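Bench notebook, shared workshop, back table
23/11/2020

Wire looping, second go. Aishwarya still thinks the arm can hang loops on header pins by itself by the end of the year. I said I'd write down what I see and leave the optimism to her.

Setup is the same as last week except for the finger covers. The old ones let the wire roll. The new rubbery ones grip better, but they wrinkle on one side when the jaw closes, and I don't trust a wrinkle to sit the same way twice. Beril says it doesn't matter at this scale. We'll see.

Loops are made by hand: strip, twist the strands, bend around a drill shank, wrap the tail back on itself. I made 14 and threw out 5 where the neck was too fat. So the part of the job that takes any skill is still done by a person with pliers, which I'd like noted before anyone shows this to the Skuveo people.
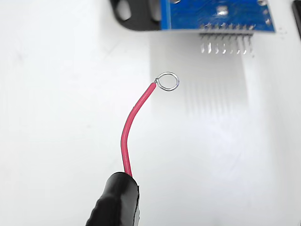
Red wire in the grip, loop still well short of the header pins. Blue module up top.

My complaint is with the bend. The wire goes into the finger straight and comes out leaning right, and the control script (Plondix, the July version) assumes a straight line from fingertip to loop. Aishwarya typed in an offset by hand. Fine, but that is an offset for this one piece of wire. The next piece off the spool will lean some other way and we'll be typing again.

Also the pins throw long shadows on the white table. I suspect the tracker likes the shadows as much as it likes the pins. Can't prove it yet. Beril wants to move the lamp, I want to try a gray sheet under the board first. Not settled.
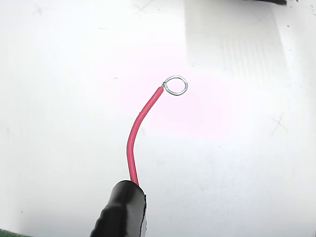
Closer look at the loop and its twist. Note the tilt.

The loop doesn't lie square to anything, it leans over like a plate in a rack. From overhead the tracker gets an ellipse and reports a smaller hole than there is. I asked for a side view in July and was told the overhead one would do. I'm asking again.

The table needs a wipe too, or a new top. Every scratch and X on it is one more thing for the edge finder to chew on.

To do:
– side view, low angle
– 11 fresh loops, all from one spool
– run without the hand offset and log the misses
– ask Beril where the thinner finger covers went

3 comments · 4 shares

Recent entries
Stirska spool holder, reprinted
Finger covers: old against new
Bauerfeind vise, jaw alignment
Why the lamp hums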